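**Paper cups and mini cans for a self-serve drinks table – what size, what color?**

**tallpour_dee**
Setting up a self-serve table for our block's get-together in September. The plan is small cans of soda with paper cups next to them, so people can split a can if they only want a taste. White table, against a white wall. I'm down to two cup colors, yellow and gray.

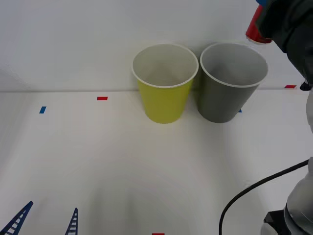
*Yellow and gray, side by side at the back of the table.*

Expecting 90 people. Do I need both colors? And do I put the cups at the back like this or up front?

**Medrano**
Both colors. Yellow for soda, gray for water. People figure it out after the first few, and you don't have to print signs. We did it that way at the Cililell street sale and I'd do it again.

**fleven_st**
Disagree on color coding. We tried it at the Fleven hall and everybody took whichever stack was closer. By the end all the yellow was gone and we had a full sleeve of gray left. Pick one color and buy more of it.

**tallpour_dee**
I can get the yellow in sleeves of 110 and the gray in mixed packs, so price isn't really the issue. I like them as a pair. The yellow has a bit of green in it when the light is low, and next to plain gray it looks fine to me.
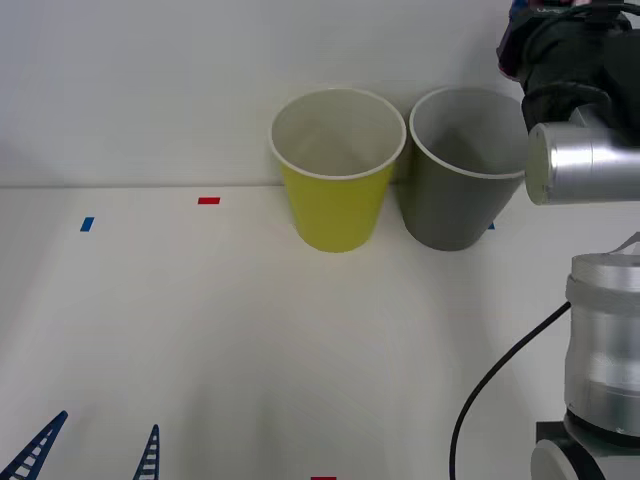

My worry is more the position. With the cups right up against the wall they don't get knocked, but shorter people and kids have to reach over everything else on the table.

**Ximena Carrillo**
Leave them at the back. An empty paper cup weighs nothing and anything at the front edge ends up on the floor. Put the cans in front, in a tray with a lip. If kids are coming, give them a second table at their height – a bench works.

Also, the rolled rim matters more than the color. Cheap cups without a proper rim go soft once someone has been holding one for a while.

**fleven_st**
I'd do it the other way around. Cans at the back, cups in front. People pick up the cup first, then the drink. If the cups are behind the cans, there's a lot of reaching across, and sleeves catch on things.

**Ximena Carrillo**
Cups first only works if there's a line moving in one direction. At a block party people come at the table from every side.

**tallpour_dee**
Good point about the line, there won't be one. On to the cans, then. I was looking at the red mini ones. They're cheap by the case and take up less room in the cooler.

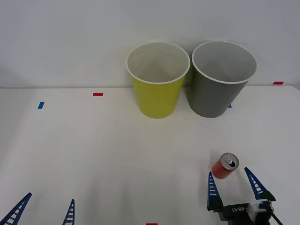 One case should cover the kids, and I'd get regular cans for the adults. Does anybody have a rule for how many?

**Prakarer**
2 mini cans per person if it's hot, fewer if there's beer. For 90 people I would not go over 290 cans of everything put together, and that already allows for people who open one and leave it somewhere.

Set out a bin just for empties and put it right by the table.

**Medrano**
Seconding the bin. And check the cans that look untouched when you clean up. From a few steps away, an opened one with the tab still on looks the same as a full one.

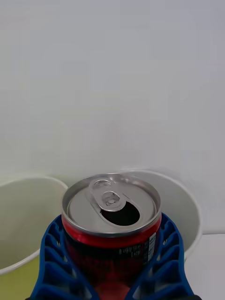
We tip every can over the sink before it goes in the recycling bag, even the ones that feel light. Otherwise the bag leaks all the way to the car.

**fleven_st**
You could have people pull the tabs off as they open them. Then you know.

**Medrano**
Tabs end up in the grass. Please don't.

**tallpour_dee**
Tabs stay on. I'm going with both colors, cups at the back, cans in a tray in front, plus a bench for the kids. Ordering Thursday, so if anyone has a strong opinion about napkins, post it before then.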